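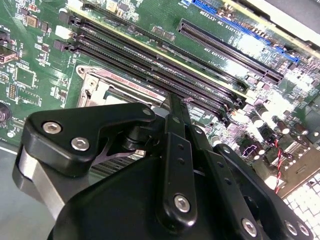 Memory slot (desktop computers)

A memory slot, or DIMM slot, is a long, narrow socket on a computer motherboard that holds a memory module. The slot carries power, address and data lines between the module and the memory controller, and it holds the module upright on the board. Desktop boards commonly have two or four slots, set parallel to one another and close to the processor socket, where the traces can be kept short.

Construction

The slot body is a ribbed plastic channel with two facing rows of spring contacts, usually plated with gold over nickel. A raised key inside the channel lines up with a notch in the edge of the module. The key sits off center, so a module turned the wrong way will not seat. Its position also differs between memory generations, and a DDR3 module does not fit a DDR4 slot.

Latches at the ends of the channel grip cutouts in the sides of the module. Many boards have a moving latch at each end. Others have one at a single end, with a fixed guide at the other -- an arrangement used where a graphics card would block the lower latch.

Color coding

Latches or slot bodies are often made in two colors. On many boards with four slots, white and black latches mark which slots are to be filled first. There is no rule common to all makers, and the numbering printed on the board or in the service manual takes priority over color. Blue plastic is used on some desktop models for parts meant to be released by hand, such as drive tabs, but it also appears on expansion slots, where it has no such meaning.

Placement of modules

Modules are normally fitted in matched pairs, one per channel. A pair placed in two slots of the same channel will work on most boards but runs in single-channel mode.

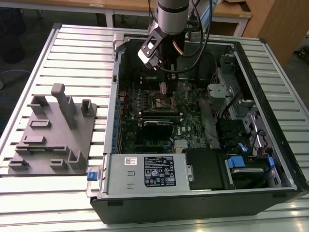

Access is easiest with the tower on its side and the side panel off. In many layouts the slots lie between the processor and the expansion cards, and a long graphics card may have to come out before the latches can be opened fully. The power cord is unplugged first, and the power button is then held down for several seconds to drain the standby supply.

The module is pressed straight down at both ends until the latches close. A module that is seated at one end only can short adjacent contacts when power is applied.

Faults

Common faults are dust in the channel, oxidized contacts, bent springs and broken latches. A bench survey by Melahat Kurtuluş at the Granusby repair shop covered 3642 slots in used desktops. Of these, 44 had a broken latch and 13 had visible contact damage. Yeshi Yimer later noted that a slot with a broken latch often remains usable if the machine is not moved -- the contacts themselves provide most of the grip.

Dust is removed with dry compressed air. Liquid cleaner is applied to the module edge and kept out of the slot.

See also

Expansion slot
Processor socket
Motherboard layout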